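2019年2月　Rukidon の暮らしノート

# ふたのない大きな箱と、中に入るいろいろな物の手入れ

私は日本語を外国語として勉強した者ですので、言い方が少し固いところがあるかもしれません。読みにくい文がありましたら、お許しください。今回は、家の中で「とりあえず箱」と呼んでいる、ふたのない大きなプラスチックの箱について書きます。それから、その箱によく入る物、つまり、ちりとり、手つきのざる、布の帽子、小さいぬいぐるみの洗い方と直し方も書きます。

前に台所の引き出しについて書いたとき、引き出しに入らない物はどうしたらよいか、という質問をいただきました。そのときはうまく答えられませんでした。今の家に引っ越してから自分でいろいろ試しましたので、その結果をまとめます。

## 箱を選ぶとき

店ではどうしても、ふたつきの箱のほうが立派に見えます。私も最初はふたつきを買いました。しかし、毎日使う物を入れると、ふたを開けるのが面倒になって、ふたの上に物を置くようになります。上に物があると、もっと開けません。それで、今は長くしまう物だけをふたつきに入れて、毎日動く物はふたのない箱に入れています。

色は灰色がよいと思います。白い箱は明るくてきれいですが、底の黒い跡がとても目立ちます。反対に、濃い灰色の箱では、白っぽいすり傷が見えます。どちらにしても傷はつきますから、きれいなままにしたいという気持ちは早くあきらめたほうが楽です。

大きさは、腕を入れて、ひじが縁に当たらずに底まで手が届くことを確かめてください。私は Batley の店で、深さが39センチのものを選びました。もっと深いのも売っていましたが、底の物を取るとき、体を半分箱に入れるような姿勢になります。腰によくないです。

内側の壁が少し斜めになっている箱は、角にほこりがたまりにくいので、ふくときに助かります。ただし、斜めの分だけ底がせまくなりますので、底の長さを店で必ず測ってください。外の寸法だけを見て買うと、家で長い物が入らなくて困ります。私はこれを一度やりました。

## 同じ箱を並べて置く

同じ大きさの箱を2つ、すき間なく並べると便利です。手前の箱には「まだ決めていない物」、奥の箱には「行き先が決まった物」を入れます。仕事はそれだけです。手前から一つ取って、どこの部屋の物かを考えて、奥へ移します。奥の箱がいっぱいになったら、箱ごと持って家の中を歩いて、配ります。

手前の箱にいつまでも残る物があります。私の家では7日残ったら、もう一度考えることにしています。使わないのか、置き場所がないのか、こわれているのか。理由によって、することが違います。

- 使わない物は、人に聞いてから手放します。
- 置き場所がない物は、先に場所を作ります。棚の物を一つ動かすだけで足りることが多いです。
- こわれている物は、直す袋に入れます。袋には日付を書いておきます。

ラベルは、布のテープに油性ペンで書いたものが一番長持ちしました。紙のシールは、水ぶきをすると角からはがれてきます。

## 箱に入れる順番

重い物と長い物を先に入れます。四角くて長い物、たとえば木の切れ端や、包んだままの道具などは、箱の壁に沿って置きます。真ん中に置くと、ほかの物がその上で傾いて、取るたびに全部が動きます。壁に沿わせると、底の真ん中が広く空きます。

平たい物はその次です。ちりとりは平たく見えますが、取っ手のところが高くなるので、口のほうを壁に向けるか、立てて入れるとよいです。布の物は最後に、上か端に入れます。帽子の上に固い物をのせると、つばに折れ目がついて、あとで直すのに時間がかかります。

小さい物は角に行ってしまいます。箱を運ぶと、いつの間にか隅に集まっています。私は最初、小さい物のために中に仕切りを作りましたが、仕切りがあると大きい物が入らなくなりました。今は浅いかごを一つ、底に置いているだけです。

掃除の道具と台所の道具は、本当は同じ箱に入れないほうがよいです。でも、片付けの途中では、どうしても一緒になります。そのときは、台所の道具をそのまま引き出しに戻さないで、流しの横に一度置いて、洗ってから戻すと決めておきます。食べ物に使う物が床の物に触ったかどうか、あとで思い出すことはできません。全部洗うと決めたほうが、考えなくてすみます。

## ちりとりを洗う

ちりとりは、ほかの物をきれいにする道具なのに、自分はなかなか洗ってもらえません。白いプラスチックのちりとりは、月に一度洗うだけで見た目がだいぶ違います。

1. 外で軽くたたいて、乾いたごみを落とします。先にぬらすと、ほこりが泥になって溝に入ります。
2. ぬるい水に台所用の洗剤を少し入れて、古い歯ブラシでこすります。
3. 先の縁にゴムや色のついた帯があるものは、帯と本体の間をていねいに洗います。髪の毛はここに残ります。
4. よくすすいで、立てて乾かします。寝かせると、角に水がたまります。

縁のゴムが波のように曲がってしまったら、少し熱いお湯でぬらしたタオルをのせて、まっすぐな板で押さえておくと、いくらか戻ります。完全には戻りません。床との間にすき間ができて、細かいごみが下を通るようになったら、買い替えの時期だと思います。

静電気でほこりがつくときは、柔軟剤を水でうすめて、布でさっとふきます。ふきすぎると、すべって床に置きにくくなりますから、少しで十分です。

## 手つきのざるを洗う

丸い枠に細かい網がついたざるは、だし、お茶、粉ふるい、いろいろに使えます。便利な分だけ、網の目がつまりやすいです。

使ったらすぐ、裏から水を当ててください。表から当てると、つまった物をもっと奥へ押すことになります。粉のときは、必ず水を使います。お湯をかけると、小麦粉がのりのようになって、取るのがたいへんです。お米のとぎ汁や豆腐のかすも同じです。反対に、油のときは、先に紙でふいて、それからお湯と洗剤です。

枠と網の間は、やわらかい歯ブラシで、枠に沿って動かします。網の真ん中を強く押さないでください。細かい網は一度のびると、そこだけふくらんだままになります。

プラスチックの網が黄色くなったときは、酸素系の漂白剤をお湯にとかして、つけておきます。時間は袋に書いてあるとおりにしてください。私は長くつければもっと白くなると思って一晩置いたことがありますが、白さは変わらず、枠の色だけ少しうすくなった気がしました。塩素系のものと酸性の洗剤は、絶対に一緒に使わないでください。

柄の端に穴があるざるは、つるして乾かすことができます。S字のフックを使うときは、穴の大きさを見てから買うのがよいです。太いフックは穴に入りません。私は細いひもを輪にして通して、そのひもをフックにかけています。こうすると、ざるが壁にぴったりつかないので、網の両側に風が通ります。Hollora の吸盤フックも試しましたが、タイルの目地にかかると落ちますので、目地のないところを探してください。

## 布の帽子の形を直す

やわらかい布の帽子は、箱の中でどうしてもしわになります。しわになっても、型がくずれたわけではありません。ほとんどの場合、水と空気で直ります。

最初に、洗濯の表示を見てください。洗える布だったら、洗面器に水をはって、おしゃれ着用の洗剤をとかし、押して洗います。額に当たるところは、化粧や汗で色がつきますので、そこだけ先に洗剤をつけて、指の腹でなでておきます。うすい紫や水色などの淡い色は、こすると白く抜けることがあります。タオルで軽くはさんで水を取って、ねじらないでください。

乾かすときに、丸い部分の形が決まります。私はボウルをさかさまにして、その上にタオルを一枚かけて、帽子をかぶせます。ボウルは頭より少し小さいものがよいです。大きいと縫い目がのびます。つばは、手のひらで外に向かって少しずつのばします。つばが波のような形になっているときは、一度に全部をのばそうとしないで、短い部分を順番に、ぐるりと回りながらのばします。

洗わずにしわだけ取りたいときは、アイロンの蒸気を少し離して当てます。布にアイロンをつけません。蒸気を当てて、手で形を作って、冷めるまで触らずに待ちます。待つ時間のほうが大事だと、私は思います。急いで触ると、またしわがつきます。やけどに注意して、手袋をしてください。

しまうときは、丸い部分に紙をつめて、つばを平らなところにのせます。新聞紙はインクがうつることがありますので、白い紙か、古いTシャツを丸めたものを使います。

## 小さいぬいぐるみ

小さいぬいぐるみは箱の角に入って、ほかの物の下になります。いくつかの色が使ってある物は、洗う前に色が落ちないかどうかを調べます。白い布をぬらして、目立たないところに当てて、しばらく押さえます。布に色がついたら、丸洗いはやめて、固くしぼった布でふくだけにします。黒やオレンジ色は、となりの明るい色にうつりやすいので、特に気をつけてください。

丸洗いできる物は、ネットに入れて、弱い洗い方で洗います。問題は乾燥です。外が乾いていても、中の綿がぬれていることがあります。夏でも二日は干します。途中で何度か手でもんで、綿をほぐしてください。中までよく乾かさないままで箱に戻すと、においが出ますし、となりの布にもうつります。

ほこりだけのときは、ビニール袋にぬいぐるみと重曹を入れて、口を閉じて振ります。しばらく置いてから、掃除機の口にストッキングをかぶせて吸います。

## 箱の底の傷と汚れ

箱を長く使うと、底が白っぽくこすれてきます。つぶつぶの跡もつきます。傷なのか汚れなのかは、見るだけではわかりません。ぬらしたスポンジで小さいところをこすって、色が変われば汚れ、変わらなければ傷です。

汚れだった場合は、重曹を水でねって、スポンジのやわらかい面でこすります。メラミンのスポンジは、汚れはよく取れますが、表面に細かい傷がつくので、次からもっと汚れやすくなります。テープの跡は、食用の油を少しぬって待ってから、プラスチックのへらで取ります。そのあと、油を洗剤で落とすことを忘れないでください。

傷だった場合は、そのまま使います。気になるなら、底に薄いゴムのシートを敷いてください。私は Aitken のすべり止めシートを底の形に切って敷きました。一枚724円でした。シートがあると、箱の中で物がすべらず、運ぶときの音も小さくなります。ただ、シートの下に砂が入りますので、ときどき外して、両面をふく必要があります。

斜めの壁の上のほうは、物を出し入れするときに一番こすれます。引っかかるほどのささくれができたら、細かい紙やすりで軽くなでて、手や布を傷つけないようにします。

10月ごろに大掃除の前の準備として、箱を全部空にして、日かげで乾かすとよいと思います。12月は水が冷たくて、箱もなかなか乾きませんでした。

## 途中でやめてもよい

私は以前、片付けを始めたら最後までしなければならないと思っていました。それで、始めることがいやになりました。箱を使うようになってからは、途中でやめても床に物が残りませんので、夕食の前の短い時間でもできます。手前の箱に物が残っている日もたくさんあります。次の日に、また一番上の物から始めます。
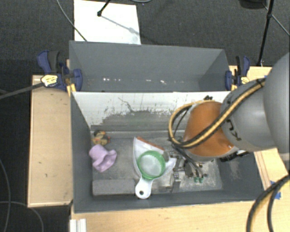
読者の方からは、手前と奥を分けるやり方は家でも続いているけれど、帽子だけは箱に入れるのをやめてドアの裏にかけることにした、とコメントをいただきました。つばの波がなかなか直らないので、ボウルの代わりに小さめの鍋を使ってもよいか、とのことです。取っ手に布が当たらない鍋でしたら、同じようにタオルをかけてお使いください。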